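Zonovia Hilfeforum – Haushalt und Elektro – Steckdosenleisten und Ladegeräte

Zwei USB-Ladegeräte nebeneinander auf einer Steckdosenleiste: Was ist zu beachten?
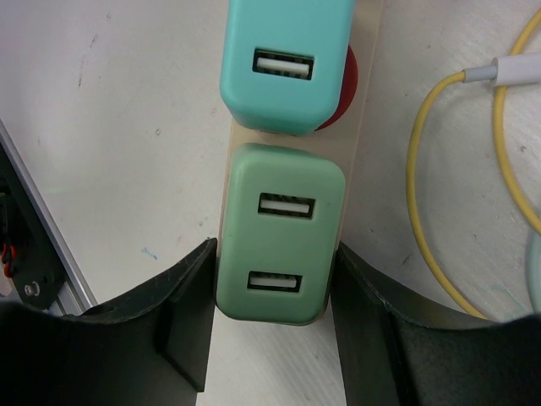
Steckdosenleiste mit türkisem und mintgrünem USB-Ladegerät

Verwaltung_Gaber
Eingestellt am 21. März 2019

Sehr geehrte Damen und Herren,

in unserem Besprechungsraum im Haus Gaber soll eine cremefarbene Steckdosenleiste dauerhaft auf dem Arbeitstisch verbleiben. Darauf sind zwei USB-Ladegeräte vorgesehen: ein türkises mit einem Anschluss und ein mintgrünes mit zwei übereinander angeordneten Anschlüssen. Die Geräte wurden zu unterschiedlichen Zeitpunkten beschafft, Unterlagen liegen uns nur noch für die Leiste vor.

Vor der Freigabe für die Beschäftigten bitten wir um Auskunft zu folgenden Punkten. Ist es zulässig, beide Ladegeräte unmittelbar nacheinander auf derselben Leiste zu betreiben, obwohl zwischen den Gehäusen nur ein geringer Abstand verbleibt? Dürfen die Ladegeräte eingesteckt bleiben, wenn kein Kabel angeschlossen ist? Und wie lassen sich Gebrauchsspuren vom matten Gehäuse des mintgrünen Geräts entfernen, ohne die Oberfläche zu beschädigen? Rechts neben dem oberen Anschluss ist ein schwacher dunkler Fleck zu erkennen.

Für eine sachliche Rückmeldung danken wir im Voraus.

Hausdienst Rarnstead
Mitglied seit Oktober, 496 Beiträge

Zu den genannten Punkten nehmen wir wie folgt Stellung.

Betrieb auf einer gemeinsamen Leiste: Gegen den gleichzeitigen Betrieb von 2 USB-Ladegeräten bestehen in der Regel keine Bedenken, sofern Leiste und Ladegeräte unbeschädigt sind und die zulässige Gesamtleistung der Leiste eingehalten wird. Diese Angabe finden Sie auf dem Typenschild, das meist auf der Unterseite angebracht ist. Die Leistungsaufnahme üblicher USB-Ladegeräte ist im Vergleich dazu gering. Maßgeblich sind die Aufdrucke auf den Geräten selbst. Sind diese nicht mehr lesbar, sollte das betreffende Gerät nicht für den allgemeinen Gebrauch freigegeben werden.

Abstand: Ein schmaler Zwischenraum ist ausreichend, wenn beide Stecker vollständig und ohne seitlichen Druck in der Leiste sitzen. Die Gehäuse dürfen sich nicht gegenseitig aus der Steckdose hebeln. Die Leiste ist nicht mit Papier, Taschen oder Textilien abzudecken. Erwärmt sich ein Gehäuse ungewöhnlich stark, verfärbt es sich oder tritt Geruch auf, ist die Leiste spannungsfrei zu schalten und das Gerät auszusondern.

Betrieb ohne angeschlossenes Kabel: Auch im Leerlauf wird eine geringe Menge Strom aufgenommen. Wir empfehlen, die Leiste nach Dienstschluss abzuschalten, sofern sie über einen Schalter verfügt. In unserem Haus sind bis zu 400 Arbeitsplätze mit Leisten ausgestattet, und die Abschaltung ist Bestandteil des abendlichen Rundgangs.

Reinigung: Ladegerät zunächst aus der Leiste ziehen. Anschließend das Gehäuse mit einem leicht angefeuchteten, gut ausgewrungenen Mikrofasertuch abwischen. Die Anschlussöffnungen sind dabei auszusparen. Scheuermittel und Lösungsmittel sind für matte Kunststoffflächen nicht geeignet, da glänzende Stellen zurückbleiben können. Vor dem Wiedereinstecken muss das Gerät vollständig trocken sein.

Ergänzend weisen wir darauf hin, dass ortsveränderliche elektrische Betriebsmittel in Betrieben wiederkehrend durch befähigtes Personal zu prüfen sind. Dies umfasst auch die Ladegeräte. Die Prüffrist legt der Betreiber fest.

sirnilley1456

Radiergummi. Funktioniert bei mir auf mattem Kunststoff meistens, aber nur ganz leicht reiben. Vorher ausstecken und die Krümel nicht in die USB-Öffnung fallen lassen.

Verwaltung_Gaber

Wir danken für die Hinweise. Die Aufdrucke beider Ladegeräte werden kontrolliert, und die Leiste wird in das Prüfverzeichnis aufgenommen. Die Reinigung erfolgt zunächst mit dem feuchten Tuch. Eine Rückfrage verbleibt: Ist die Prüfplakette an jedem Ladegerät einzeln anzubringen, oder genügt eine Kennzeichnung an der Leiste?

Hausdienst Rarnstead

Jedes Betriebsmittel wird einzeln geprüft und sollte daher auch einzeln zuzuordnen sein. Bei kleinen Gehäusen verwenden wir schmale Etiketten mit Inventarnummer und führen das Prüfdatum im Verzeichnis. Die Etiketten dürfen weder das Typenschild noch die Anschlüsse verdecken.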